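# 用了两个月的 Pinis 软指套装,慢慢说说

二月份收到箱子的时候我就答应过几位读者要写一篇,结果一拖就拖到了 2018年4月12日。先说声抱歉,也谢谢一直在留言里催我的各位(真的有人每周都来催!)。
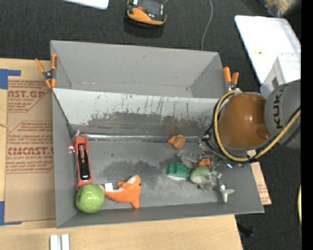 拖这么久,一半是懒,一半是我实在不想只用了三天就下结论。夹爪这种东西,刚装上的那个下午总是最讨人喜欢的,指头是新的,气管是新的,抓什么都觉得灵。要等它抓过几千次,指面磨花了,接头松过一两回,你才知道自己跟它合不合得来。所以这篇会比较长,泡杯茶慢慢看吧。

## 买的是什么

Pinis 是 Dernetti 去年推出的一套软指夹爪套件,国内我是从 Kastdale 那边订的。盒子里有夹爪本体、2 组半透明的软指、一个转接法兰、一小包快插接头、控制盒,还有一本印得很漂亮但是翻译得有点吃力的说明书。价格是 650 欧元,运费另算。放在工业夹爪里算便宜的,放在我家的账本里就不太便宜了,我犹豫了整整一个冬天。

我们这个小工作间主要做杂物分拣:一个料箱里什么都有,形状软硬都不一样,让机械臂一件一件拿出来。做过这个的朋友都懂,最头疼的从来都是“杂”这个字。全是纸盒,用吸盘就好;全是金属件,用平行夹爪就好;可是毛绒玩具挨着积木,积木旁边又躺着一把细长的手动工具,那就得找一个脾气好一点的夹爪了。我之前用的是 Ezeani 的平行夹爪,很结实,也很死板,抓硬东西又准又快,一碰到毛绒的就常常只揪到一撮毛,提到半空掉下来。我承认有好几次我是对着它叹气的。

## 安装

安装比我想的顺利。法兰上的孔位跟我们的臂对得上,四颗螺丝拧好,气管插上,控制盒接电,前后一个上午。中间有一段是在找内六角扳手,不能怪 Dernetti。

要提醒一句的是走线。说明书上画的气管是沿着手臂笔直往上走的,很好看,可是手臂一转腕,直的管子马上就绷紧了。我后来给它留了一个松松的弯,再跟电缆一起固定,腕关节转到底也不会拽着。弯留多大要自己试,留得太大会扫到箱沿,我就被扫过,咣的一声,吓得我把茶洒了半杯。

另外,箱子一定要夹牢。我知道这话听起来像在教人系鞋带,但软指下压的时候比你以为的有力气,箱子只要挪一点点,后面所有的位置就都跟着偏了。我用的是五金店里最普通的弹簧夹,橙色把手那种,便宜,好拆,换箱子的时候一捏就下来。很多朋友喜欢打螺丝固定,我试过,换一次箱子要蹲半天,腰受不了。

## 抓得怎么样

先说喜欢的。

毛绒类是它的强项,比我期待的还要好。我最常拿来试的是一只橙色的毛绒海豚,白肚皮,身子弯弯的,可爱是可爱,对夹爪来说却是个小恶魔:鳍到处伸,尾巴细,中间又胖。旧夹爪非得对准肚子中间才拿得稳,Pinis 的软指从背上包下去,偏一点也没关系,指头自己会顺着弯。第一次看它稳稳当当地把海豚提起来,我在旁边小声地鼓了掌(工作间里只有我一个人,还好)。

圆的东西也不错。那个像卷心菜一样、表面疙疙瘩瘩的绿球,表面有起伏,软指贴上去很服帖。球放在角落里会难一些,两面都是箱壁,指头没有地方张开,这时候我会让它先轻轻拨一下,拨到外面再抓。拨这个动作控制盒里没有现成的,要自己写,不过写一次就能一直用。

积木类中等。带凸点的那种绿色积木块,从上面直着下去抓两侧,没有问题;要是旁边紧紧靠着一只毛绒玩具,软指就容易把两样一起搂上来。我统计过一轮,3297 次抓取里,最让我皱眉的就是这种“买一送一”。调小开口、放慢闭合会好一些,可是一放慢,整体节奏也就跟着慢了,要看你在乎哪一头。

最不擅长的是细长又沉的东西,比如那把红色的手动工具。软指抓住中段能提起来,但是两头会晃,手臂一加速就慢慢往下滑。如果你的料箱里多半是这一类,我会劝你把 650 欧元留着,继续用硬的夹爪。Kastdale 的客服说以后会有带硬芯的指头,具体哪个月没讲,我也就先不指望了。

还有透明的包装。皱皱的塑料袋会反光,相机看着犹豫,夹爪也跟着犹豫。这个怪不到 Pinis 头上,识别是我们自己做的,只是顺便写在这里,免得有朋友以为换了夹爪就万事大吉。

## 磨损

很多人问软指耐不耐用,我就多说几句。官方建议是每 400 个小时检查一次指面,我没有那么听话,想起来就看一眼。指面会慢慢发雾,不影响抓取,只是没有刚拆封时那么好看。沾了灰以后摩擦会变差,用温水加一点点洗洁精擦干净,晾干就恢复了。千万别用酒精猛擦,我擦过一根,表面变得涩涩的,到现在都有点后悔。

箱子也要跟着算进来。用久了的灰色料箱,隔板上会有划痕,有的地方会磨出一大片,箱底也会花。我一开始不在意,后来发现视觉那边会把箱底的深色污渍当成物体,让夹爪认认真真地下去抓一块印子。那几天我看日志看得又好气又好笑。现在我的办法是换箱之后重新拍一遍空箱的底图,再贴一条透明胶带把隔板根部的缝封住,小零件就不会卡进去。胶带会反光,也得一起拍进底图里,不然又多出一个假目标。

## 服务

Kastdale 的售后我打过两次交道。第一次是少了一个快插接头,写邮件过去,隔天就寄出来了,还多塞了一个。第二次是问控制盒的固件,回得慢一些,来来回回好几封,最后对方给了一个新版本,更新以后闭合的力度可以分得更细。我很喜欢这种肯把邮件读完再回的人,现在真的不多了。

说明书是我最想抱怨的地方。气压那一页中文和英文写得不一样,我照中文设,软指软得像面条,照英文设就对了。买了的朋友请直接翻到英文部分,记住这一句就够本了。

## 要不要买

如果你跟我一样,箱子里是玩具、软包、水果模型这类杂七杂八又不太重的东西,我觉得值得。如果你要的是速度,或者东西又长又沉,先借一套试试再说,Kastdale 有租借的服务,押金可以抵货款,条款写在他们报价单的最后一页,字很小。

我自己是打算继续用下去的,Ezeani 那只旧夹爪也没有卖,擦干净上了油,收在架子上,哪天要分拣金属件还得请它回来。下一篇想写写拨动那个小动作的参数,已经记了好几页笔记,字迹潦草,得先认出来自己写的是什么。有想看的数据请在下面留言,我会一条一条回的,慢一点,但是会回。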